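Progress report to Pirnwood, second period
Sorting cell at the Tusby workshop
Prepared by Marcela Mikuš, Oct 15, 2024

Status: partly on schedule. I would not move the acceptance date forward on the strength of what follows.

The cell was rebuilt on a new top this period. Kamil Bednárik remounted both arm bases and reset their zero positions. Deepak Pandey rewrote the pick routine for the push buttons, which are to be sorted into trays by cap color. The log for the period shows 3842 cycles. I don't put much weight on that number, as it includes cycles where the gripper closed on air and the software counted a pick anyway. Deepak is changing the count, and the next report will use the new one.

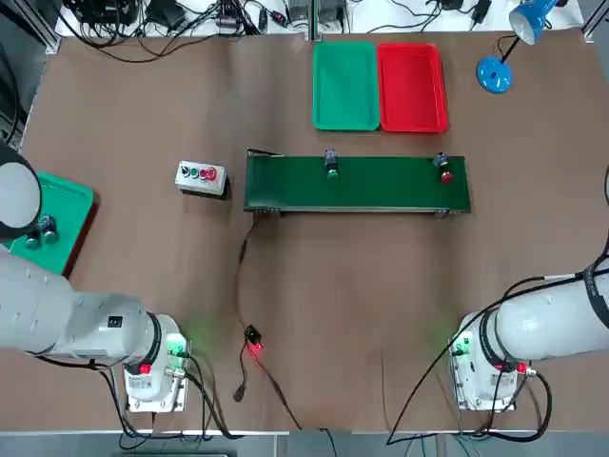
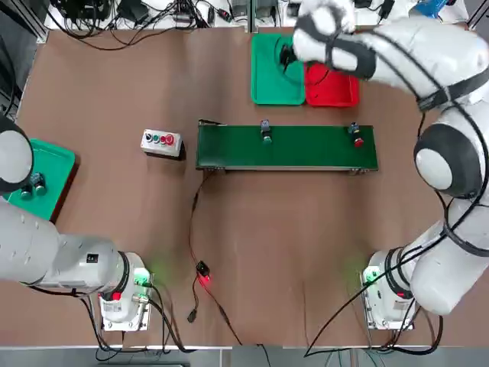 Cabling is still my main worry. Kuvell, who supplied the arms, told us the routing was fine as delivered. I don't agree, and neither does Kamil. We have had 3 stops in October that cleared when someone moved a cable, and in my book that isn't a software fault, whatever the error code says. The black cable from the conveyor still runs loose over the tabletop to the small device with the red light, with a plug lying near it. I want that run clipped down before anyone starts another long test. The power adapters and boxes behind the table need the same treatment, and that will take a full day with the cell off.

Calibration has gone better. Žofie Kolář checks the tray positions each morning against a printed sheet. The left arm has held its settings. The right arm has been corrected 2 times, and we don't know why. Skála offered a service visit, but the quote covers new joint covers we didn't ask for, so I have sent it back.

Spending is within the budget for the period. Maricica Dumitrescu has the receipts.

Next period: clip and label all cables, find the cause of the right arm drift, then run 100 cycles with a person watching every one. Until that run is done, please treat any success rate you hear from us or from Kuvell as unproven.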